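# stestley-tides

Hourly water-level readings from the Stestley wharf gauge, cleaned and put on a single datum. Maintained by Úna Ó Ceallaigh. Last rebuilt Friday, August 20, 2021.

## Contents

| File | Description |
|---|---|
| `levels.csv` | Hourly levels, one row per hour |
| `gaps.csv` | Start and end of every break in the record |
| `datum.csv` | Offsets applied, by logbook volume |
| `build.py` | Rebuilds `levels.csv` from `raw/` |
| `raw/` | Transcribed logbook pages, unedited |

`gaps.csv` has 138 rows. The longest break is 500 hours and follows the failure of the float wire. No attempt has been made to fill it.

## Columns in `levels.csv`

- `time_utc` – ISO 8601, always on the hour
- `level_m` – metres above the Brennan benchmark
- `source` – `chart`, `log` or `logger`
- `flag` – see below

Missing hours are left out of the file. Rows are not padded with blanks or zeros, so reindex before running any harmonic analysis.

## Flags

| Flag | Meaning |
|---|---|
| 0 | As recorded |
| 1 | Clock error corrected |
| 2 | Datum offset uncertain |
| 3 | Digit hard to read, best guess entered |
| 9 | Suspect, kept for completeness |

There are 2261 rows flagged 3. Most come from volumes written in pencil, where 1 and 7 are easily confused. Where the reading before and the reading after ruled out one of the two, the other was entered and the flag was kept.

## Method

Chart rolls were digitized on a Riketti flatbed at the paper's own scale, then resampled to the hour by linear interpolation. Logbook entries were typed twice by different people and compared. Mismatches were settled from the page image – never by averaging. 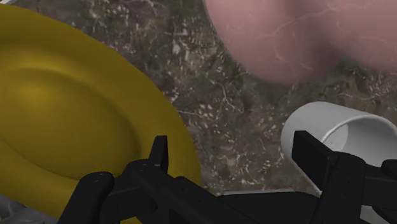
Clock drift was handled volume by volume. The observer noted a check time at the start and end of each roll, and the difference was spread evenly across the hours between. Rolls with only one check time were not corrected.

The gauge was moved once, to the outer face of the wharf. Both positions were levelled to the Brennan benchmark, but the two surveys disagree by 20 mm. Levels from the earlier position carry the offset in `datum.csv`. To undo it, run:

```
python build.py --no-datum-shift
```

## Known problems

- Seiche is visible in the logger data and absent from the chart data. The float well was narrower at the first position and damped it.
- October readings in the third logbook volume were entered in local time under a UTC heading. They have been shifted and flagged 1.
- Ice in the well produces flat stretches of several hours. Some are flagged 9, but the check is manual and has not been finished.
- The Vilent logger rounds to the nearest centimetre. Don't read anything into the third decimal place for `source = logger`.

## Not suitable for

Navigation, setting of property boundaries, or long-term sea level trends. The benchmark has not been tied to a continuous GPS station and vertical land motion is unknown.

## Licence

Data are released under CC BY 4.0, code under MIT. Please cite the dataset by name and rebuild date. Corrections to `raw/` should give the volume and page number in the commit message.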